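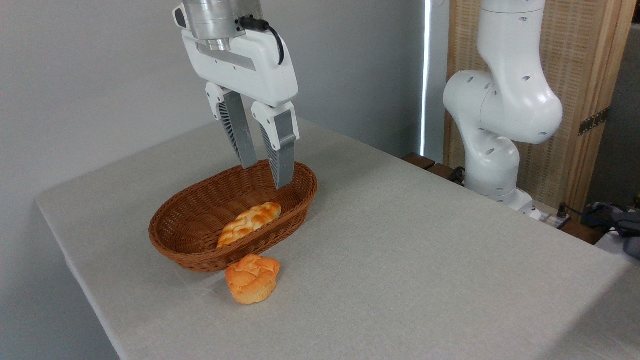 An oval wicker basket on a gray tablecloth.

Netoswood basket rule survives its first public meeting

Netoswood's covered market will keep its ban on plastic produce trays, the market board decided on Saturday after two hours of discussion, much of it on the meaning of the word "basket."

The rule took effect in the new year and asks stallholders to display loose fruit, bread and eggs in woven containers. It was meant to give the hall a more old-fashioned look, a goal some traders feel was already being met by the roof.

Abena Essien, who chairs the board, told the meeting that 30 of the hall's stalls had switched over without complaint. The complaints, she said, had come from the others.

Chief among them was Etornam Tsikata, who sells onions near the east door and has done his sums. Outfitting his stall cost him $155, he said, and onion skins now get into the weave and stay there. "I used to wipe a tray," he told the board. "Now I own a small brush. I didn't want to own a small brush."

Catriona Morrison, of the bakery Posteretti, spoke in favor. Her rolls look better in wicker and she has raised the price of them by 10 cents, a step she described as unrelated.

The longest exchange concerned a set of containers bought by the cheese stall Kyriakidis, which are woven, hold cheese, and are made of plastic. Board member Yayra Antwi argued that they met the letter of the rule. Essien replied that the letter of the rule had been written on a Friday afternoon and could be improved. The wording will be changed to say "woven from plant material," and Kyriakidis has until March to comply or find a plant.

A motion to let the fish counter opt out passed without debate. The fish had been in baskets for one morning, and those present seemed to feel they had heard enough about it.

The board also agreed to put a small sum toward a repair table, where Afia Sarpong will mend broken rims and loose handles every other week. Sarpong has been weaving for most of her life and asked that traders stop standing on their baskets to reach the light switches – a request that drew the only applause of the evening.

Parking on Trundska Street was held over to the next meeting.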